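Ticket 112 – Cabinet cell: hand-held gripper losing its markers, jaw width unreliable
Status: Open, with workaround
Raised by: Kirstin MacRitchie
Kit: Rellach hand-held gripper, Stunex tracking software, Gerkico wrist lens
Priority: Medium (it was High until I had a cup of tea)

What's wrong
Jaw width drops out when the gripper is nearly closed. Stunex works out the opening from the marker on each finger, and when it loses one it doesn't say so. It reports the last width it believed in and carries on with great confidence. The log looks perfect right up to the moment you plot it and find a dead flat line where a grasp should be.

Fails on small stuff at the cabinet, mostly the tube and the drawer knob. Never fails on the bench. Naturally.

Entry 1, morning
Restarted Stunex. Restarted the laptop. Restarted Stunex again in case it was feeling left out. No change.

Checked the screws on both finger bodies. One on the right was a quarter turn loose, so I nipped it up and enjoyed a brief period of optimism. Ran 20 slow closes on the bench: all clean. Ran the same 20 at the cabinet and lost the right marker on four of them.

Entry 2, before lunch
Swapped the print on the right finger for a fresh one in case the old one had gone shiny. Cleaned the lens with the proper cloth (the one in the Gerkico tin, please stop using it on your glasses). Went back to the shelf and lined up on the tube.

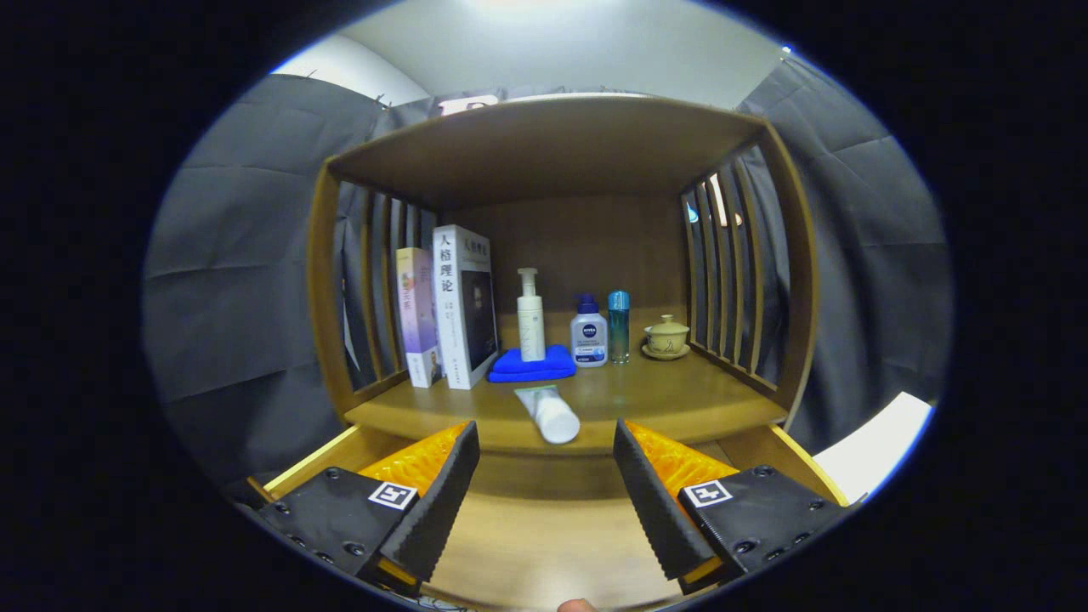

Approach to the tube, jaws open, both markers in view.

At this opening tracking is rock solid. Confidence sits at 99 on both sides and the width agrees with the calipers. So the markers are fine, the print is fine, and the half hour I spent with the guillotine and the glue stick can be filed under craft.

Close the jaws slowly and the left stays put while the right falls over in the last bit of travel. Same spot each time, which I'll take over a random fault any day of the week.

Entry 3, after lunch
Had a theory about the ceiling light. White paper, bright room, exposure creeping up, marker washes out. Locked the exposure and tried again. Right marker now fails slightly earlier. Put exposure back to auto and crossed the theory off with more force than was needed.

Next theory was the calibration file. Stunex keeps one for the lens and one for the fingers, and the finger one stores the closed position. Ours was made in April, before the pads were replaced. The new pads are a touch thicker, so the jaws stop sooner than the file says they can. When the right marker turns up somewhere the file calls impossible, the software throws it out as a bad detection. It's seeing the thing perfectly well and declining to believe it.

Why only the right? The Chien pads came as a pair and I measured them as a pair, meaning I measured one. The right one is thicker. My fault, noted here so it needn't be brought up at the Christmas do.

Entry 4, mid-afternoon
Redid the finger calibration with the current pads fitted. Steps, for whoever gets this next:

Quit Stunex fully, including the tray icon.
Rename the old finger file, don't delete it.
Open the jaws to the stop and hold until the count reaches 100.
Close them on nothing and hold for another 100. Don't squeeze. Squeezing bends the pads and you'll be back here reading this.
Save, restart, check both widths with calipers.

Then over to the drawer, the knob being the worst offender all week.

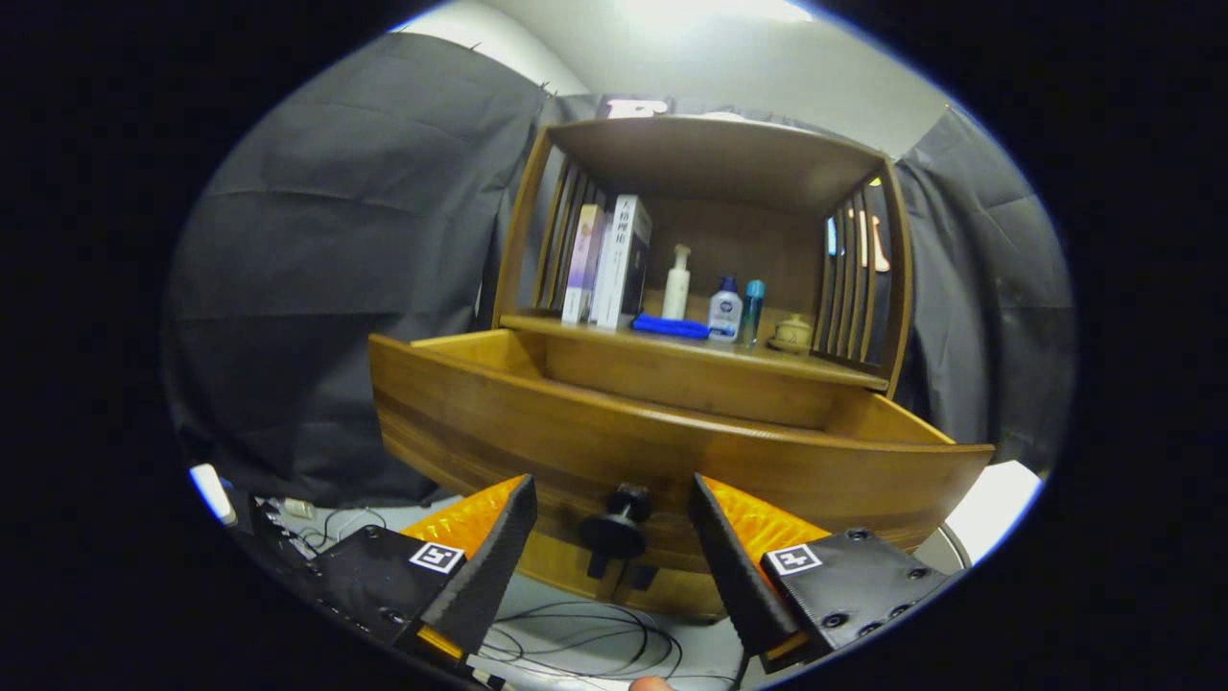
Twenty goes at the knob and the right marker held for every one. Twenty on the tube after that, one dropout, and I'd bumped the trigger on that one so I'm inclined to let it off. The width trace now has a proper curve in it at the close.

Still to do
1. Get a matched pair of pads out of Chien. I've emailed. They've sent me a link to the form I filled in before I emailed.
2. Have Stunex flag a held value as held. There's a setting named "strict" that sounds promising and has no documentation whatsoever.
3. Go back through the sessions recorded with the new pads and mark any with a flat width. Kirstin to do, under protest.
4. Tidy the cables under the cabinet. I keep catching a boot on them.

Workaround until the pads arrive: use the new finger file and run one slow close before each session, with the width plot open. If the line goes flat, stop and recalibrate. Leaving this open until item 1 is sorted.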